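Course handout, Service Robots in Retail
Unit 2: Reading a product offer - the Misa picking kit

In this unit we review the Misa kit, which the firm Kuleck offers to food shops. The offer includes a humanoid with two arms, the control software and a training package of 54 hours for the shop staff. Please read the offer sheet before the class and bring your notes.

Points to check in the offer:

Hands. The seller promises over 1000 grasps between two services. Ask with which goods this was measured. A potato forgives a strong grip, a grape does not.

Cables. In this version they run outside of the arm. Look where they can catch on a shelf.

Basket. The kit works with a usual shopping basket, so the shop does not need to buy special boxes - this is a real advantage against the Rosier system from Unit 1.

Service. The contract names Štěpánek as repair partner. The response time is missing, and you should ask for it in writing.

Homework: write one page for a shop owner who has never bought a robot. Say which of the four points you would negotiate first.

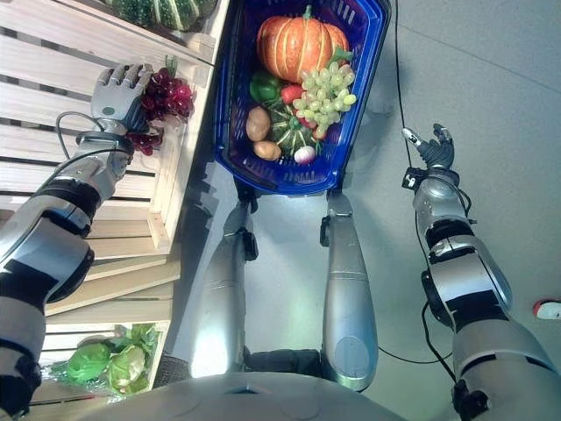
Fig. 1. Picking test with fruit and vegetables, robot's view. The left hand holds dark red grapes.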